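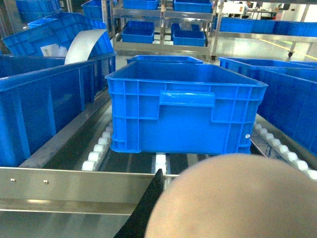
Tanko Haruna asked us at the end of a visit why we don't just write the robot a program, seeing as a crate is a crate and it never changes shape. We get that question a lot, so it seems a fair place to start telling you who we are.

We're Wolix, and we gather examples for machines that learn. Somebody else builds the arm, somebody else again trains the model, and we sit in the middle with our sleeves rolled up, making the recordings the model learns from. One recording is one try at one job, start to finish: come up to the crate, take hold, lift or slide, let go, back away. We call each of those a run. Our main set at the moment has 3,323 of them in it, all crate handling, and I'm prouder of it than I probably should be of a folder.

So, Tanko's question. You can write a program for a crate, and people have done it for years, and it works very nicely as long as the crate turns up where the program thinks it will. Then one arrives a bit skewed, or somebody has left it hard up against its neighbour, or the lights have been changed, and the program has no idea what to do with itself. A learning system needs to have met that sort of mess before. Our job is to make sure it has (and to make plenty of mess, which some of us are suspiciously good at).

How we started

I began Wolix after a long spell in warehouse work, where I'd spent more time than I like to remember freeing stuck bins. A friend was training a picking system and complained to me that all her examples looked the same. Every one had been recorded on the same bench with the same box in the same spot. I said I could get her better ones in an afternoon. It took a fair bit longer than an afternoon! But the idea stuck, and by the following October we had a name, a lease and one extremely temperamental laptop.

The first proper project was called Selon and it was small, 125 runs, every one of them done by me. I still go back to it now and then. My hands were all over the place, I rushed the lifts, and in a good few I hovered over the rim for ages making up my mind. We kept those in, by the way. The hovering ones are in a separate group so whoever trains on them can choose.

What a working day looks like

We work where the crates are. Rollers, rails, racking, people getting on with their own jobs in the background - it all goes into the recordings, because it'll all be there when the finished system has to do the job by itself. A tidy studio would be easier on us and much less use to anybody else.

An operator guides the arm by hand controls while a second person keeps the list. The list says where the crate should start, how it should be turned, what's beside it and whether there's anything in it. Empty crates and full ones are kept as different jobs, as an arm that has only ever lifted empties gets a nasty surprise. Between runs the crate goes back to a new start, never quite the old one. We used to leave that to people's judgement and found that everyone has a favourite spot and drifts back to it without noticing. Now the list picks.

Nobody does more than 80 runs in a shift. After that the movements get lazy and a bit samey, and you can see it plainly when you play them back. I'd sooner have fewer good ones, and the operators would sooner have their tea.

What we keep and what we throw out

Failed runs are the bit visitors always ask about. If the fingers slip off the rim and the operator recovers and finishes the job, that's a lovely run and we mark it as a recovery. If the operator gives up halfway, it's marked as a failure and still kept, only well away from the good ones. What does get thrown out is anything where the recording itself is faulty: the picture has dropped out, or the arm's readings and the camera's have slid apart, so the fingers seem to close before they've been told to. We lost 977 runs to that in one go during the Usman project. It was a clock setting. I went home early that day and ate a whole malt loaf.

Since then we've checked the clocks before the first run, again after lunch, and once more before anybody packs up. New starters think we're being fussy for the first week or so.

Every run that stays in gets watched by a person who didn't record it. They write one plain sentence on what happened, such as "takes the crate by the handle and pulls it forward", and they tick how it ended. We ask for plain words on purpose. Quite a few of our customers train systems that take spoken or written instructions, and people on a warehouse floor don't talk like a manual.

The people

We're a small lot and we like it that way. Some of us came from warehouses, a couple from teaching, one from a bakery. You don't need a degree in anything to be a good operator, though steady hands and patience help, and so does being able to say "I made a mess of that one" without fuss. We train everybody ourselves on an old arm called Stistness (please don't ask, the name was there when we bought it) and it usually takes a few weeks before we put someone's runs into a real set.

If you come and work in the same space as us, we'll tell you when we're recording and where the camera is pointing. Anyone who'd like to stay out of it can, and if you turn up in the background and change your mind later, let us know and we'll take those runs out.

What we're up to now

More crates, mainly. We're working on rows, where one crate has to come out from between its neighbours without dragging them along, and it's proving a good deal harder than the single ones. The gap for the fingers is small, and a new operator's first instinct is to push. After that I'd love to do stacks, if we can find somewhere with enough headroom.

If you've got a line you think would be useful, or a job your own system keeps getting wrong, do get in touch. Tell us what goes in, what comes out and what usually goes wrong in the middle - and if you've got a spare hour, come and have a go on Stistness. The kettle is to the left of the door.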